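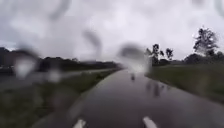
My aunt learned to bake bread in February, the year she turned 88, and she will tell anyone who stops by that it was the rain that made her do it. There had been weeks of it, the kind of weather where every path out of town shines silver under a low gray sky and the countryside looks flatter than it has any right to. She couldn't get to the bakery in Maldonado without soaking her good shoes, so she called her neighbor Milagros Painemal and asked what a person needed besides flour.

Quite a lot of patience, as we all found out! Milagros keeps a sourdough starter in a blue crock, and she brought over half a cup of it with a page of instructions in pencil. The first loaf came out like a doorstop (we ate it anyway, toasted, with far too much butter). The second was better, and by the tenth or so my aunt had begun giving them away to people who hadn't asked.

I've been thinking about those loaves because of Areeba Mengal, who runs the Zikari kitchen on the old market square and teaches beginners there on Saturday mornings. Her oldest student is older than my aunt, and her youngest had to stand on a crate to reach the dough. She starts everyone on the same plain white loaf, 10 minutes of kneading by hand, no mixer, and she walks up and down between the tables humming while they do it.

"People apologize to me for their bread," she told me, laughing, with flour all the way up to her elbows. "I tell them to bring it next week and I'll make the soup."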